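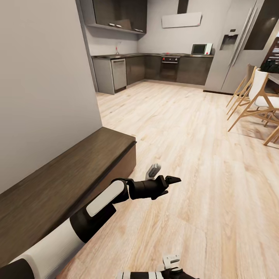 Chapter 4
Recounts and Contested Results

In the district of Vastitz, a council seat was decided by a margin of 141 votes. The first count gave 2,398 votes to one candidate and 2,257 to the other. Before the result could be certified, the losing side filed a petition asking that the ballots from one precinct be examined again. The petition carried 500 signatures and was accepted by the district clerk.

A recount is a second tally of ballots that have already been counted. It may cover every precinct or only those named in a petition. A contest is a separate matter. It is brought before a court, and it asks whether the election was conducted according to law. Students often confuse the two, and the press sometimes does as well.

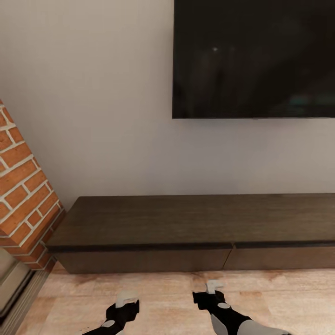
Figure 4.1. Wall-mounted television, switched off.

Election codes differ on who may request a recount and who must pay for it. Under the Tralar rule, used as the model in this chapter, the petitioner posts a deposit with the clerk. The deposit is returned if the outcome changes. Where the margin falls below a fixed share of the votes cast, the recount is automatic and no deposit is required. The Kwok rule, discussed in Section 4.3, leaves the decision to a three-member board.

In the Vastitz case, 44 ballots were set aside during the second tally. Most had been marked outside the printed box. The board had to decide whether each voter's intent was clear, and its members did not agree on the standard to be applied. 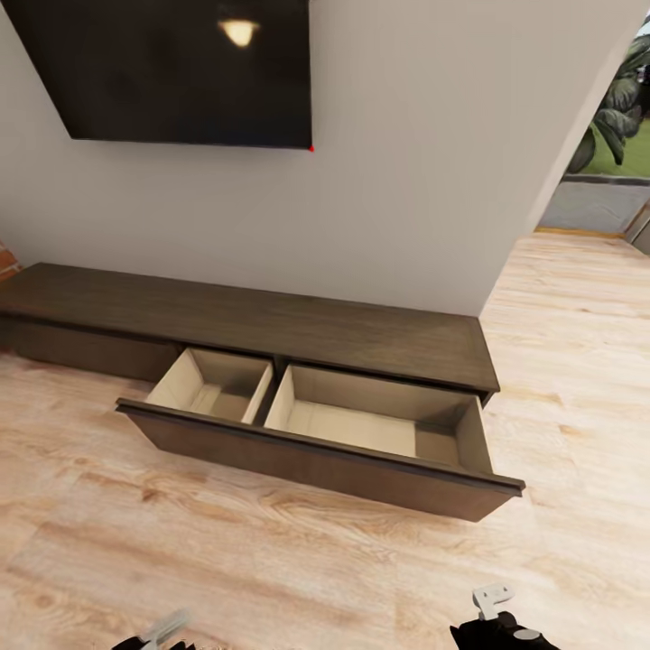 Wilma Kramer: A board that has not written down its standard before the ballots are opened will be accused of choosing one to suit the result. The rule should be adopted in public, well ahead of the election, and read aloud before the recount begins.

Section 4.1 takes up the question of voter intent. Section 4.2 deals with deadlines for filing and certification.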